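Workshop notebook, Stusimside - weighing and measuring table
Monday, June 1, 2026

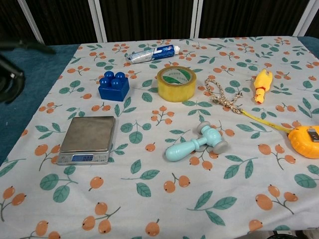
OK, so I finally got going on the odds and ends for the Harnska boxes, and I'm writing this up while I still remember what I was thinking, unlike in February when I left myself a page that said "scale weird, see other page" and there was no other page. Thanks, me.

The job, for anyone at Lerkavgate who picks this up: every thing that goes into a Harnska box needs a card with its weight and its longest side on it. The kids handle the thing, guess, then check the card. We owe Han a first batch of cards and I'd like them to be right this time!

Cloth stays on the table, by the way. Forough Nouri asked me if we should do this on the bare top and I said no, because small stuff slides around up there and I like the berries (orange berries, teal leaves, it cheers me up). The one thing to watch is that the scale wants a flat spot. If the cloth has a wrinkle under one corner you get a number that drifts while you look at it. Smooth it out, put the scale down, wait for it to settle on 0.00, then start.

Rules I'm using so I don't drive myself crazy:

Each thing gets weighed 4 times, lifted all the way off in between. If the readings don't agree, weigh it again, and write down all of them, even the ugly ones.

Scale tops out at 3000 grams. Nothing on the list comes anywhere near that but please don't lean on it. I did. It survived.

Toothpaste: goes in as a full tube, cap on. I got 252 on the first try and got very excited, and then saw I had the end of the tape measure resting on the platform with it. Crossed out. Do over. The tube also likes to rock if you set it down crooked, so lay it straight across the middle of the steel part.

Packing tape: weigh it flat on its side. The trouble with tape is that somebody always uses it. If you borrow the roll to close up a carton, the card is wrong! I would really like us to keep a separate roll for cartons and leave the yellowish one alone. Forough says she'll put a note inside the core, next to the label. Fine by me.

Blue block: easiest thing on the table. Studs up. For the longest side I'm going along the edge and not corner to corner, and I'm writing that on the card, since a sharp kid will absolutely ask.

Toy hammer: longest side is end of handle to the far side of the head. It's light for its size and that's why I wanted it in there - people see "hammer" and guess way too high. Best guessing item we have, I think.

Rope: ugh. The braided one, cream and tan. Weight is no problem once you bundle it up so nothing hangs off the platform and touches the table. Length is the problem. Pull it tight and you get one number, let it lie and you get another. I'm going with laid out straight on the floor, no pulling, and I need a second person for that. Don't try to measure it in a coil and do math. I tried the math.

Rubber chicken: I know, I know, but it's the one they all grab first, so it stays. Beak to the other end, lying down, not stretched (somebody will stretch it). It's also the only thing besides the rope that doesn't have a proper straight edge anywhere, so it's good for talking about what "how long is it" even means.

Tape measure: the metal clip side catches on the cloth if you drag it, so lift it. Also I want everybody reading from the same side of the blade, please, I found two cards from the old set where one of us clearly had not.

Still to do: new cards printed, 6 of each. Rope with Forough after lunch. Redo toothpaste. Ask Han if they want ounces on the back, and if yes, find out before the printing and not after, like last time. Spare batteries for the scale - check the drawer by the sink first.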